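Ticket 724 – Gripper closes late on hand-guided and remote demos (flip-lid bin task)

Product: Fikre 2, teach and replay
Site: Plesunside, bench cell
Opened by: Tretside integration desk
Priority: Normal
Status: Resolved, monitoring
Tags: teleoperation, gripper, time alignment, demonstration quality

Original report

Hi team! First off, we're loving the new hand-guiding mode. It took us one morning to get it going and everyone who walks past wants a turn. We do have one thing that's driving us a bit batty, though.

We're teaching the arm to work the flip lid on a small cream bin. The operator drives the arm with the remote handle, brings the fingers down to the lid, opens it, backs off, then comes round and closes it again. Live, it feels great. When we replay the recording, the arm goes through the motion beautifully and the fingers are behind. They close after the arm has already started to lift, so the lid gets a nudge in place of a proper pinch.

Same result with hand guiding, where the operator holds the wrist and uses the button for the fingers. We've tried going slower. That hides it a little but makes for very dull demonstrations, and the policy we trained on the slow set pauses over the bin as if it's having a think.

We're recording arm joints, finger width, the head view and the fixed views. Logs attached. Happy to try anything you throw at us.

First reply from support

Thanks for the cheerful report, and for including the raw logs with it – that saves everybody a day. A few checks before we dig in:

1. Is the finger width you're saving the commanded width or the measured width? The recorder can store either, and the default changed when you moved to Fikre 2.

2. Does the lag change with speed? If the delay is the same in milliseconds at every speed, we'll be looking at clocks. If it grows, we'll be looking at the finger controller.

3. Please record one run where the arm is parked over open table and the operator only works the fingers, open and shut, with nothing to touch. Start fully open, and keep the gripper well clear of the bin so contact can't muddy the trace. 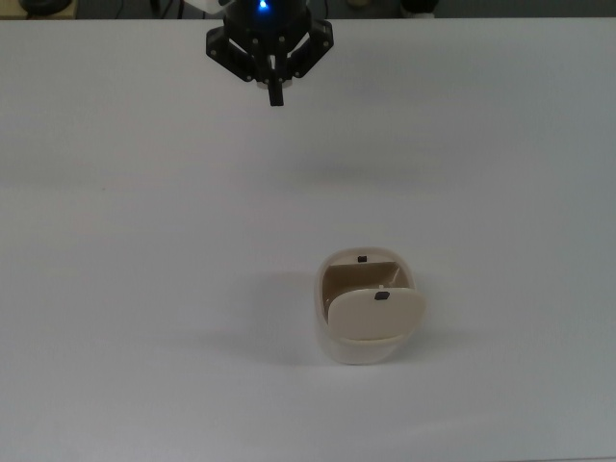

4. Send us the recorder config along with that run. The file is in the session folder, next to the joint log.

Site reply

Answers in order. We're saving measured width (we had no idea that was a choice, very handy). The lag is the same at both speeds we tried. Fingers-only run and config are uploaded.

One more observation that might help. If we watch the live width readout on the operator screen, it keeps up with the handle perfectly. It's only the saved file that's off.

Support analysis

Oh, this is a good one! Your last remark was the clue. The live readout and the saved file take different paths, and the saved path is the one with the trouble.

The arm stream is stamped when each sample leaves the controller. The finger stream, in your config, is stamped when it comes out of the recorder's buffer. That buffer is set to 200 samples, left over from an old template that shipped with the Pralport adapter. In the fingers-only run, the saved width trails the handle command by 128 ms from the first squeeze to the last. Very tidy, no drift at all, and that's lovely news for you: a constant offset can be repaired in the recordings you've already made.

So the demonstrations are fine. The operators are fine too, please pass that on. What the replay receives is a good arm path with finger motion pasted on late. On a big soft object you might never notice. On a thin lid it's the whole task.

Fix steps for the cell

Step A. Stop the recorder and open the session config. Under the finger stream, change the stamp source from "buffer out" to "device".

Step B. Drop the old buffer line completely. The device stamp doesn't need it, and leaving it in gives you a warning at every start.

Step C. Restart the recorder, then the operator station. In that order, please. The station reads the stream list once, at launch.

Step D. Record one short check with the lid open and a finger brought to the rim at a gentle pace. The rim is a nice spot for this. You can pick out the moment on the fixed view, and there's a matching bump in the wrist force trace.
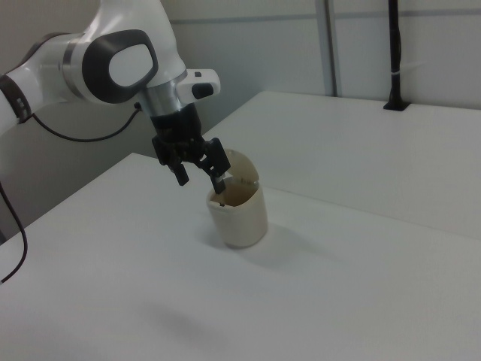 Check position for Step D: lid up at the back, right fingertip inside the rim.

Step E. Compare the stamps for finger width, wrist force and the fixed view. They should agree to within one camera interval. If they don't, stop there and send us the run.

Step F. If they agree, run the offset repair tool over the older sessions. Point it at a copy of the folder. It writes a new width column and leaves the original one in place, so you can flip back if anything looks odd.

Site reply

Steps A to E done this morning, and wow, what a difference. The width trace and the force bump line up on the plot now. We put it on the big screen and there was actual clapping.

Step F ran overnight on Sunday. Most of the old sessions came through cleanly. Two were refused with "stream gap, cannot shift". Looking back at our notes, both were recorded on the day we kept unplugging the handle to try a longer lead, so we're happy to lose those.

New problem, a small one. On replay the open half of the task is now spot on. The close half is a bit rude: the fingers arrive at the lid while they're still coming together, and it gets a knock sideways before the push down. Is this the same fault or is it something we're doing?

Support reply

Different fault, and an easy one to sort out. We played your close demos at half speed next to the handle trace. Your operators are squeezing the fingers shut on the way down. While the recording was late, that didn't show the way it does now. With correct timing you get exactly what was demonstrated, warts and all!

For closing, teach it with the fingers already together before the descent begins. A closed pair makes a narrow, predictable pusher, and the policy has one less thing to coordinate. What we'd suggest to operators:

– Lift clear of the bin first, straight up, then close the fingers and hold.

– Wait a beat at the top with the handle still. The segmenter uses that pause to split "open lid" from "close lid", and it splits badly if you drift through it.

– Come in from behind the hinge side and sweep the lid over. Finish with a light press from above, then rise again with the fingers still together.

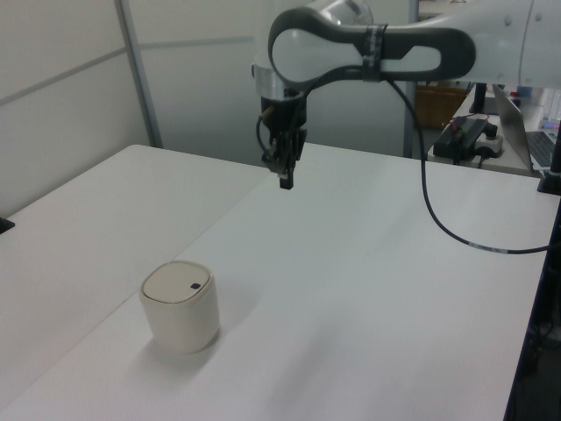
Operator handling notes, added to the cell page

Keep your elbow on the armrest when using the remote handle. It steadies the last bit of travel more than any filter setting we have.

In hand-guiding mode, hold the wrist housing and leave the fingers alone. Pressing on the gripper body loads the force sensor and you'll see a false contact in the log.

If you fluff a demo, say so on the foot pedal (double tap) and carry on to a safe pose before stopping. A marked miss is still useful to us for recovery training. An abrupt stop in mid-air isn't much use to anyone.

Move the bin a little between demos, and turn it too. Stay inside the reach you'd want at run time. If the lid has to be opened with the hinge facing the arm at run time, then it needs to be shown that way as well.

Wipe the pads before a session. Dust on the finger pads makes the lid slip out of the pinch, and the operator ends up squeezing harder and harder without realizing it.

Site reply

Taught a fresh set this afternoon with the handling notes taped up beside the operator screen. Opening and closing both replay properly, and the closing sweep is really pretty to watch. The trained policy is no longer hovering over the bin like it did with the slow set. We've still got an occasional hesitation when the fingers come down beside the open mouth, on the left. Our guess is that the older demos and the new ones disagree about how close to get before committing. We'll retrain on the new set by itself and see. 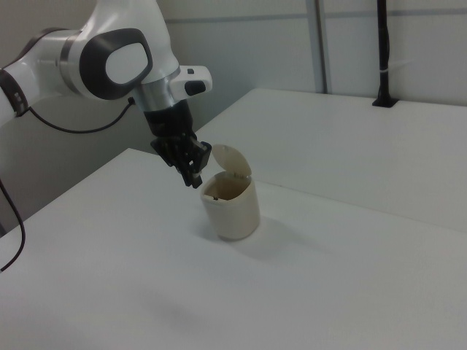 Can we mix repaired demos with new ones in the same training set?

Mixing is fine as long as the repaired sessions have passed the stamp comparison in Step E and carry the "shifted" label. For this task, keep the repaired closing segments out, as they were taught with the fingers still moving. The opening segments are good and worth having. Train once with them and once without, then keep whichever policy behaves better on bin positions it hasn't been shown.

Support note

Old buffer line has been removed from the Pralport adapter template, so new cells won't pick it up. We've also asked for a start-up warning whenever two streams in a session use different stamp sources. Thanks again to the Plesunside crew for the fingers-only run, it made this one a treat to work on.

Ticket stays in monitoring until the retrained policy has had a week on the bench. Reply on this thread with the run folder if the hesitation by the bin comes back.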